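Sorting out the kitchen in November

The flat in Eruvton came with a kitchen that is mostly table. There is a worktop, but the kettle and the rice cooker take up most of it, so anything that needs space gets done on the table. I have been meaning to write down what I changed this month, partly because my sister asked and partly so I remember where I put things.

The drawer was the worst of it. It's the only one, and in two years it had filled up with takeaway cutlery, loose skewers, three peelers and a tin opener that doesn't open tins. I emptied the lot onto a towel and went through it one evening after work. The peelers went down to one. The takeaway cutlery went in a bag for the office, where people are always short of forks. I kept the long cooking chopsticks even though the pair doesn't quite match.

What I wanted was a tray to divide the drawer. The inside is 400 mm wide and nearly every tray I found was either too wide or so narrow that things would slide down the side of it. Tharun Kurup from the flat downstairs told me to try Varghese, the hardware shop on Broltum Road, and they had a plain one that pulls out to fit. It cost more than I would have liked but it doesn't rattle.

Next was the cupboard under the sink. I took everything out, wiped the base and put back only what I use. There was an old bottle of Lelleo floor cleaner in there that must have come with the place, with the cap stuck fast. I haven't got it open yet.

Jars I left alone. They are all on the one shelf by the window and I know which is which, labels or not. My mother would disagree.

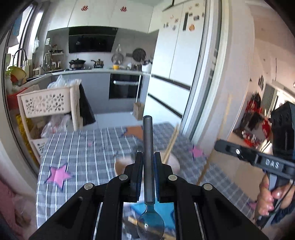

Tablecloths are something I never bothered with until this table, which has a ring burnt into it from a hot pan that was there before me. I looked at plain ones first and they showed every drip of soy sauce. A pattern is much more forgiving. The grey and white plaid with the stars on it is cheerful enough for a room that gets no sun after two, and a bowl and chopsticks can stay out on it without the place looking a mess. The cream plastic shelf behind is the next job. Its panels have flower shapes cut out of them, which are a pain to dust, and clear plastic bags keep collecting on it. I save them for wrapping vegetables and then forget I have them. I'm going to fold the good ones, put them in a box and stop there.

I still need somewhere for the big pan – it lives on top of the fridge and I have to stand on a chair to get it. A hook on the wall would do, but I need to ask the landlord about drilling and he takes a while to answer. If he says no I'll move the cereal and put the pan there.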